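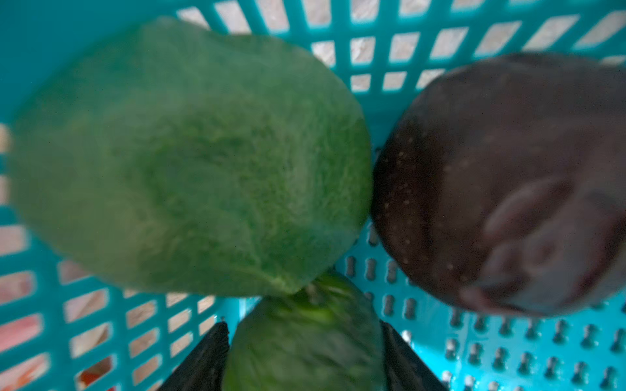
4. Recording the wrist-view episodes

Okay, by now you should have the arm bolted down, the Frota gripper calibrated (section 2), and the Larix recorder talking to your computer (section 3). If any of those three is still giving you grief, go back and sort it out first. I have tried to push ahead with a half-working recorder and lost a whole afternoon of episodes to it, so please learn from me.

This section covers the basket task, the one we used for the blur results in our write-up. The short version of the method: we record a lot of picks out of a cluttered basket using only the wrist camera, we keep the blurry frames in, and we train the grasp policy on all of it. The usual habit is to throw the smeared frames away. We did that too for the first round, and the policy got confused every time the arm moved quickly. When we put the smeared frames back, it settled down a lot. More on that in 4.6, and I'll tell you how sure I am about it (medium sure).

4.1 What you need

One basket with slotted walls. Ours is teal plastic, and the color matters more than I expected; see the note below.
Two leafy, round things. A big cabbage plus a second leafy vegetable works great.
One container that can sit inside the basket and lean on things. We use a dark brown colander.
A pale, plain surface to put the basket on.
The Nidgate labeling tool, installed but not open. It fights with the recorder over the camera if both are running.

Note: if you swap the basket for a green one, expect your numbers to drop at first. Green leaves on a green floor are hard work for the segmenter, and you'll spend your time debugging that and never get to the part you care about. Start with teal, or anything else that isn't leaf-colored, and switch later once you have a baseline.

Note: real vegetables are fine, and so are play ones, but pick one kind and stick with it for the whole set. Mixing them changes the weight and the squish, and then you can't compare your grip readings.

4.2 Setting up the basket

1. Put the basket on the surface and push it against the two corner stops. Don't tape it. A little bit of sliding during a pick is part of the data.

2. Put the colander in first, toward one side, with the opening facing up. You can put a small object inside it if you like. I usually do, because it gives the policy something tempting to ignore.

3. Add the cabbage so it touches the colander. You want real contact here! If there's a nice clean gap between everything, the task gets too easy and your success rate will look wonderful and mean nothing.

4. Add the second leafy vegetable so that it touches the cabbage. This is the target for the first batch.

5. Jog the arm to the start pose and look at the wrist view. You should see mostly basket. If you can see a lot of table over the rim, lower the start pose a bit.

6. Check that both fingertips show up at the bottom of the view. The policy uses them as its only hint about where the gripper is, so if one is missing, redo the camera angle from 2.3.

Caution: keep your hands out of the basket once the arm is live. I know this sounds like the sort of thing manuals say. The fingers are narrow at the tips and they close faster than you think, and the soft-stop only kicks in after contact.

4.3 Recorder settings

Open the Larix recorder and load the profile called basket_wrist. Most of it can stay as it is. The bits I'd check by hand:

1. Frame rate: 25. Higher sounds better, but then you get less blur, and blur is sort of the whole point of this section.

2. Exposure: fixed, never auto. With auto exposure on, the picture brightens and darkens as the gripper goes past the pale surface, and the policy learns to read that flicker as a depth cue. It's clever, and it falls apart the minute you turn on another lamp.

3. Drop blurred frames: OFF. The profile that ships with the recorder has this ON. Aldana Gaete changed the default in our copy and I overwrote it twice by updating. Check it every single time you update.

4. Finger state: logged. You'll need this for the labels in 4.5.

5. Episode length: leave it on manual stop.

Note: the recorder shows a little warning triangle when the sharpness score goes low. Ignore it here. In every other section of this guide you should pay attention to it, and yes, I realize that's annoying.

4.4 Recording an episode

1. Press Record and wait for the beep.

2. Drive the gripper down over the target with the fingers open. Come in at an angle if you have to, since the cabbage will often be in the way of a straight drop.

3. Let the fingers pass on either side of the target. Try not to fuss. A small, slightly crooked approach is good training data. If you stop and correct six times, the policy will learn to stop and correct six times.

4. Close the gripper until the grip reading levels off.

5. Lift, move clear of the rim, and hold for a slow count.

6. Put the target back down anywhere in the basket. Dropping it from low down is fine.

7. Press Stop, then press Keep or Toss.

Keep failed grasps! If the leaves slip out or the gripper comes up with nothing, that's a Keep, and you mark it as a miss in the next step. Toss is only for episodes where the recording itself went wrong: a cable came out, the camera froze, you bumped the basket with your elbow.

8. Every 25 episodes, take everything out and set the basket up again from 4.2. Change where the colander sits. Change which vegetable is on top. I set a timer on my phone the first few times because I'd get into a rhythm and forget.

Caution: watch the fingertips near the slots in the basket wall. A tip can poke into a slot and catch, and if you then command a lift, the whole basket comes along for the ride. If you feel the arm load up for no reason, hit the pause pedal, open the fingers, and back straight out. Don't twist.

4.5 Labeling

Close the recorder, then open Nidgate.

1. Import the session folder. Finger state comes in by itself and fills in the open, closing, and closed spans.

2. For each episode, mark the target in three frames only: one before the approach, one as the fingers come around it, and one at the lift. The tool fills in the frames between.

3. If the target is smeared, draw the outline around the whole smear, including the soft edge. This one took us ages to agree on. Tamara Dmytriv wanted to mark where the vegetable "really" was and I wanted to mark what the camera recorded. We tried both on the same episodes, and marking the smear gave steadier grasps, so that's what the guide says now. (She's still not convinced, and her labels are in the side branch if you'd like to play with them.)

4. Where two leafy things touch and you can't find the line between them, use the "shared edge" brush. Please don't guess. A confident wrong edge hurts more than a fuzzy one.

5. Mark the outcome: hold, slip, or miss.

6. Skip the colander and whatever's in it. The first model doesn't use those labels, and you'll wear your wrist out.

4.6 What we got, and what to expect

Our full basket set is 1000 episodes, recorded on the Hultness arm. We held back 272 of them for testing and never touched those while tuning.

With the blurry frames dropped, the policy did well on slow approaches and badly on quick ones. It would hang above the basket as if waiting for a clear view, then close on the nearest round green thing, which was often the cabbage and often too big for the fingers. With the blurry frames left in, and labeled as in 4.5, the hovering mostly went away. Wrong-vegetable grasps went down too, though that improvement was smaller and it bounced around between training runs.

A few things I'd want to know if I were you:

Train at least 5 runs with different seeds before you believe anything. Our first run was our best one, and I got very excited and told people. The next ones were more modest.

Adding fake blur to sharp frames helped a bit, but less than real blur did. My guess is that real motion smears the vegetables while the fingertips stay fairly crisp, because the fingers travel with the camera, and our fake blur smeared everything the same amount. I haven't tested that properly. If you do, please write to me.

Everything was recorded in one room under one set of lights. I wouldn't promise you anything about yours.

4.7 If something looks off

The gripper keeps going for the cabbage. Check that your targets are balanced. If the cabbage sits on top in most of your setups, the policy will decide that on top means target.

The outlines jump around in Nidgate. You probably marked the middle frame too late. Move it earlier, to just before the fingertips reach the leaves.

Episodes come out with gaps in them. "Drop blurred frames" is ON again. Go back to 4.3, turn it off, and record those episodes over. The missing frames aren't saved anywhere, I'm sorry to say.

The grip reading never levels off. Leaves fold, so the reading creeps. Give it a moment, and if it's still climbing, loosen the force limit by one notch and redo the zero from 2.5 before you carry on to section 5.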